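Mandagi Home Organizing Club
Minutes, January 19, 2020

Opened at 6 with a full room, which was lovely to see. Minutes of the last meeting were approved with one spelling fix (Grellalow has two l's in the middle).

1. Sock drawer project
Big item of the night! Everybody loved the divided wooden tray. One sock to a compartment, rolled or folded, and the colors look great side by side. The mustard one got a lot of compliments.

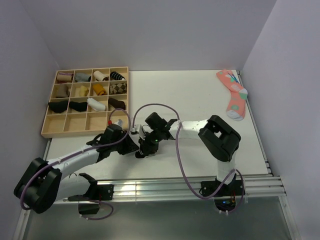 Sock tray with the front row still open; polka-dot sock at the back right.

Discussion on whether the patterned socks should have a row to themselves. Most members like them mixed in, so the checkered one stays next to the mustard. Agreed that rolling suits thick socks best and that thin ones may be folded.

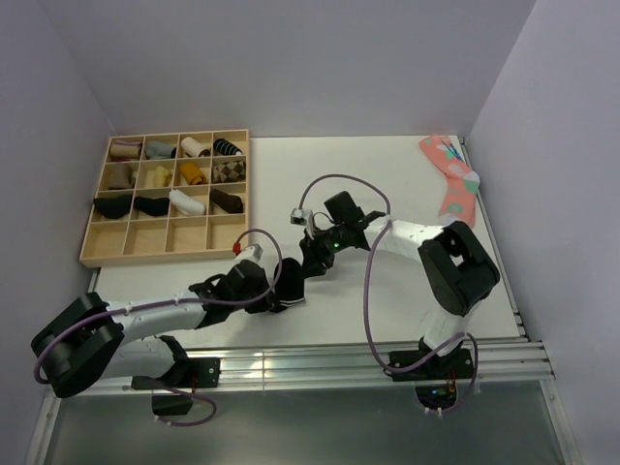 We also talked about what to do with singles. The favorite idea was to give them the front row until a mate shows up, and we're all excited to try it at home. Report back in May.

2. Spring swap
Sterkus Hall is ours for the swap, 11 to 3. Bring trays, baskets and dividers you no longer use. Labels still needed.

3. Other business
Shoe shelves next time. Motion to adjourn carried.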